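Prulham Floor Kit for Small Arms
Workspace marking and rule set, second edition

Home > Lab Supplies > Safety and Layout > Prulham Floor Kit

Sold by: Tralitz
Availability: in stock, ships Thursday
Rated for: tabletop arms and small floor-mounted arms, real or simulated

Overview

Every lab has rules for its robot arms. Most of them live in a binder, and the binder lives under a coffee maker. The Prulham Floor Kit puts the rules where the arm is. You get a marked mat, a laminated rule card for each side of it, and a matching set of scene files so your simulation people can stop claiming the rules don't apply to them.

The kit was drawn up by Narayanan Nair and Ekaette Ezeani after a long spring of watching people reach over moving grippers to rescue a pen. It has been in daily use at the Cloltcombe teaching lab for two school years. The pens are doing better.

What's in the box

1 floor mat, square, non-slip backing
4 rule cards, English and Spanish
5 corner stickers (one is a spare, you will need it)
1 logbook, 200 pages
1 download code for the scene files

The rules, short version

The mat is the arm's. If your foot is on it, the arm is off. "Off" means the switch. Paused is a kind of on.

One task object on the mat at a time, unless the task calls for more and the log says so. Tools, snacks and phones are not task objects, however strongly you feel about the phone.

Run the first pass of any new motion at low speed, with one person at the stop button and doing nothing else. Reading email counts as something else.

Write down every stop, including the embarrassing ones. Janelle Ocampo, who edits the rule cards, would like it known that "it did a thing" is not a log entry. Say which joint, which motion and what was in the gripper.

Check the base mounting before the first run of the day. Tug it. If it moves, you have learned something useful and may go find a wrench.

Simulated work

The second edition adds a section for simulation, mostly at the request of Jayson Soriano, who got tired of policies that behaved beautifully in a world with no furniture. The rule is simple enough: keep the mat, keep the clutter off it, and keep some clutter around it. A bare gray void teaches an arm very little about a room.

The scene files come with the same square mat as the box, in pink. You can recolor it. People do, and then they file a ticket when their old results don't match.

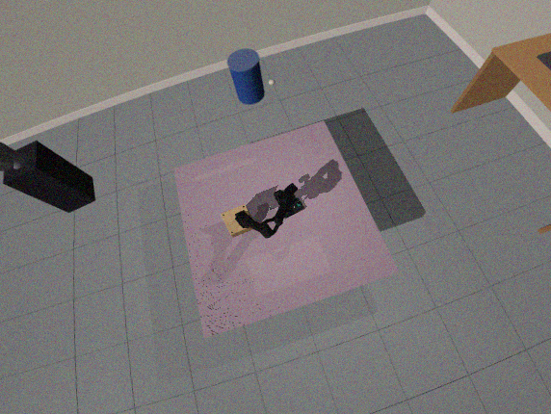

Shadows, camera tilt and image noise should be varied between runs and the settings saved with the results. If a policy only works from one viewpoint, the log should say that too, preferably before the demo. We also ask that each new task get 181 clean simulated runs before it goes near hardware. The number came out of a long meeting at Cloltcombe and has survived every attempt to round it.

A good simulated record earns you a slow first pass on the real arm – nothing more. The person at the stop button stays.

Care

Wipe with a damp cloth. Do not wax. We mention this for one customer, who knows.

Questions buyers send us

Will it fit under a Lagman bench? Yes, if you take out the lower shelf.

Does the kit make us compliant with our local safety code? No. It's a mat and some good habits. Your own risk assessment still has to be done by a person who has seen the room.

Can we order cards alone? Yes, write to Pacita Rivera at the sales desk. Replacement logbooks go out in June, when everyone suddenly discovers theirs is blank.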